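Equine Care 2, Handout 4: Bringing a New Horse Home

Tuesday, July 15, 2025
Notes by Kamlesh Singhal

Okay, these are my notes from today, cleaned up a little, for those of you who had to leave early for the farrier demo and for anyone whose handwriting looks like mine. Bring them to the barn session. We left off last time with the vet check and the paperwork, so I'm assuming the horse is bought, the trailer is in the driveway, and somebody's kids are already arguing over who gets to lead him in.

Before the horse arrives

I want the stall or paddock ready the day before. Ready means bedding down, water buckets scrubbed and filled, and fences walked. Walk them, please, don't drive them. I have found more loose wire on foot with a cup of coffee in my hand than I ever did from the truck.

Ask the seller what the horse eats and get it in writing: which hay, which grain if any, how much by weight, and at what times. "Two scoops" tells you nothing, as we found out in the feed room in April when we weighed everybody's scoops. Buy or beg enough of the old hay to last you at least a week. If the seller can throw in a few bales, pay for them and say thank you.

Also ask:
What does he drink out of? Bucket, trough, automatic waterer?
Is he used to being stalled, or has he lived out?
Who was he turned out with, and where was he in the pecking order?
When was he last wormed, and with what?
When were his feet last done?
Does he load, tie, clip, stand for a bath?
Anything he really hates?

That last one gets you the best answers, by the way. People who have been telling you for an hour how quiet the horse is will suddenly remember umbrellas.

Quarantine

I know, I know, you all groaned. A new horse should be kept apart from the others, and I like three weeks if you can manage it. Your own vet may want it longer or shorter depending on where the horse came from, and your vet wins that argument. Apart means no touching noses over a fence, no shared buckets, and no shared brushes. Give him his own halter, his own pitchfork, his own everything. I put a strip of red tape on every handle so my helpers don't have to remember.

Do the new horse last. Feed the others, clean the others, then go to him, then wash your hands and change your boots or scrub them. If you have to go back to the main barn afterward, you change first. It's a nuisance and you will be tempted to skip it on a rainy night.

Take his temperature twice a day and write it down. A normal adult horse usually runs somewhere between 99 and 101 Fahrenheit, but what you're really after is what's normal for him. Watch for a snotty nose, a cough, swelling under the jaw, or a horse that leaves his feed. Any of those with a fever and you call the vet that day.

My own example is Buron, the big bay gelding most of you have met. He came to me looking like a million bucks, and on day 6 he had a temperature and a nose like a faucet. It stayed with him. Three other horses were eating hay on the far side of the property and never knew a thing about it, and I slept fine (well, mostly).

The first day

Unload somewhere quiet, with a closed gate behind you. Let him stand and look. He's going to holler, he may poop four times, and he may not drink right away. Lead him around the edge of his paddock once or twice so he knows where the fence is, show him the water, and turn him loose. Then leave him alone! I mean it. Everybody wants to brush the new horse and take pictures with him, and all he wants is to figure out where he is.

Hay right away, as much as he'll pick at. Grain can wait until the next morning, and then only what he was getting before, or a bit less.
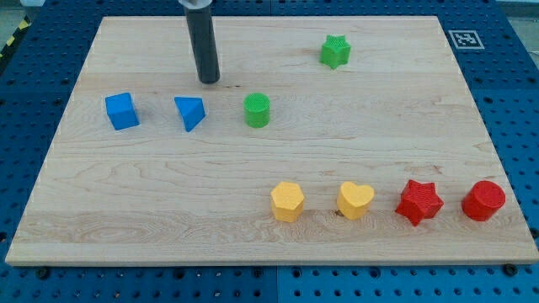
Colored shape blocks on a maple board.

Check the water a couple of hours in and again before bed. If he hasn't touched it, try a different bucket, or water with a splash of apple juice. Some horses notice the change from well water to town water and just stand there insulted. It helps to start flavoring the water before the trip if the seller is willing, so that it tastes the same at both ends.

Someone asked about tying the first night. No. And no halter left on either, unless it's a leather one or a breakaway and you have a good reason. If he's hard to catch, make the first paddock small.

Changing the feed

Slow, slow, slow. This is where people get into trouble. The gut of a horse is full of tiny critters that are used to a certain menu, and if you swap the menu overnight they don't keep up. You get gas, loose manure, or a colic at two in the morning.

My schedule for hay goes like this:
Days 1 to 3: all old hay
Days 4 to 6: three parts old, one part new
Days 7 to 9: half and half
Days 10 to 12: one part old, three parts new
Day 13 on: all new hay

Do grain the same way, but not at the same time. Finish the hay change, give it a few days, and then start on the grain. If his manure goes sloppy, back up a step and hold there until it firms up.

Grass counts as a feed change too. A horse off a dry lot who gets turned out on lush pasture is having the biggest feed change of all. Start with fifteen minutes in hand and build up. If he's a pony, or has a cresty neck, or has ever been footsore in spring, talk to your vet before he gets any.

Weigh the horse if you can get to a scale, or use a weight tape the same way each time, same person if possible. Put the number in your barn book. Horses often drop a little in the move, and it's much easier to spot if you wrote down where you started. When I taped the little gray mare, Tidis, on arrival I got 261 kilos (my tape is an old metric one, sorry, so call it 575 pounds), and without that note I'd have sworn two weeks later she hadn't changed. She had lost almost 13 of those kilos, all from fretting.

Meeting the herd

After quarantine, give them a fence to talk over. A few days with a safe, solid fence between them, no wire, and plenty of room on both sides. They'll squeal and strike, and you'll think it's going terribly. Usually it isn't.

Then choose one horse to be the buddy. Choose your most boring horse. At my place that's Kobzar, who is old and fat and has no opinions. Turn the new one out with the buddy in the biggest field you have, in the morning, when you can stay and watch. After a few days of peace, add the others one at a time.

Some things I want you to remember when you do it:
Pull hind shoes if you can. A kick from a bare foot is bad enough.
No tight corners. Block them off with rails if you have to.
More hay piles than horses, spread well apart.
Two water sources, so one bossy horse can't guard them both.
Don't go in the middle to break it up. You'll lose.

Chasing is normal. What I don't like is one horse that won't let up, pinning another against a fence or keeping him off food and water for hours. Separate those two and try again next week with a different mix. We had that at Grakolley, the boarding barn where I started out, with two mares who looked identical and could not stand the sight of each other. They never did share a field. It happens, and some pairs you just manage around.

When can I ride him?

This was the most popular question, naturally. I'd give him a few days to settle, then start with groundwork in his own paddock. Lead him, back him up, pick up his feet, stand and scratch him. You're learning him and he's learning you. The horse you tried at the seller's place was on his home turf with his own people and his own routine, so don't be shocked if he feels a bit sharper at yours – or a bit duller. If he's quarantined, remember that your saddle pad and girth are quarantined with him.

Keep the first ride short and dull. Walk, trot, halt, good boy, done. Save the trail ride with all your friends for next month.

If things feel off after several weeks, go down the list before you blame the horse. Teeth, feet, saddle fit, feed, turnout, company. I've seen plenty of "he's a different horse!" cases that were a new diet with too much grain in it and not enough hours outside.

For next week

Start an arrival sheet for a horse you know. Use the seller questions from the top of this handout, add a temperature chart with space for morning and evening, and write out a feed change for him from his present hay to something else. One page is plenty. If you don't have a horse to work with, use one of mine and ask me whatever you need.

We'll be in the lower barn, so boots please, and no dogs. Bring your own thermometer if you have one – I only have two that work. We'll practice temperature, pulse and gums on Kobzar, who will sleep through the whole thing.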